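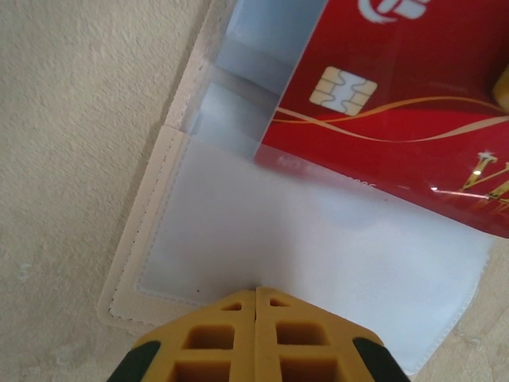 카드지갑 앞에 선 노란 손가락. 요즘 제일 자주 보는 각도예요.

Trergate 양팔 키트 써본 얘기 타래로 풀어봅니다. 체험 기간이 16일이었고 오늘이 반납 전날이라 기억 생생할 때 적어둬요. 협찬 아니고 대여료 제가 냈습니다!

일단 손가락이 너무 마음에 들어요. 격자로 속이 뚫린 노란 핑거인데 끝이 뾰족하게 모여서 투명 포켓처럼 얇은 것 앞에서도 시야를 덜 가립니다. 손목 카메라로 보면 카드에 박힌 금색 칩까지 보여요. 저는 이 화면 켜놓고 밥 먹은 적도 있음...

설치는 앞쪽 레일에 마운팅 플레이트 두 개 볼트로 고정하고 배선하면 끝. 설명서엔 한 시간이라는데 저는 오후를 통째로 썼어요. 케이블 여유를 얼마나 줘야 하는지가 설명서에 없거든요(Trergate 분들 보고 계시면 제발 추가해주세요).

양팔 캘리브레이션은 Hollis 소프트웨어로 했고요. 두 그리퍼가 테이블 가운데에서 만나 작은 물건 하나를 같이 잡는 동작, 이거 처음 성공한 날 혼자 박수 쳤습니다 ㅋㅋ

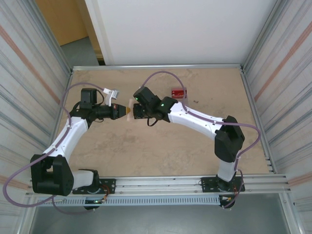

pisitz_lab님 댓글: 저희는 Divden 걸 쓰는데 한쪽 팔이 살짝만 밀려도 건네주기가 계속 실패하더라고요. Trergate는 재보정 얼마나 자주 하셨어요?

저는 아침마다 한 번씩 했어요. 동작을 200번 돌린 날은 점심 때 한 번 더 했고요. 건네주기만 따로 세어보니 그날 실패가 11번이었는데 대부분 오후에 몰려 있었습니다.
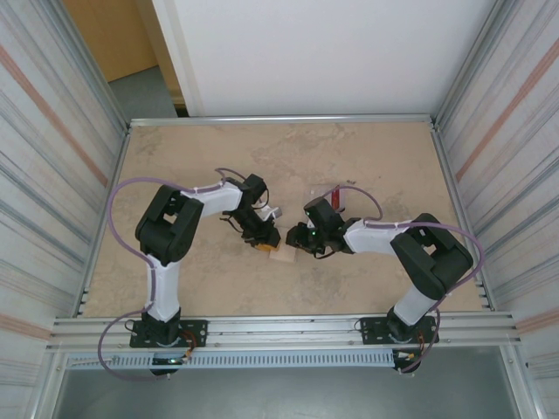

아쉬운 점도 적을게요. 기본 예제가 너무 적어요. 집기, 놓기, 건네주기 이렇게 세 개뿐이라 나머지는 직접 만들어야 합니다. 저는 두 그리퍼 사이에 놓인 작은 나무 블록 같은 걸로 연습하는 걸 추천해요. 모양이 단순하면 좌표가 틀렸는지 손가락 힘이 틀렸는지 구분하기 쉬워요. 지갑이나 카드는 그다음에!

4월에 나온 펌웨어부터는 속도 제한을 팔마다 따로 걸 수 있습니다. 처음 만지는 분은 양쪽 다 낮게 두고 시작하세요.

반납하기 싫어서 구매 견적 넣어뒀어요. 답 오면 이 타래에 이어서 쓸게요.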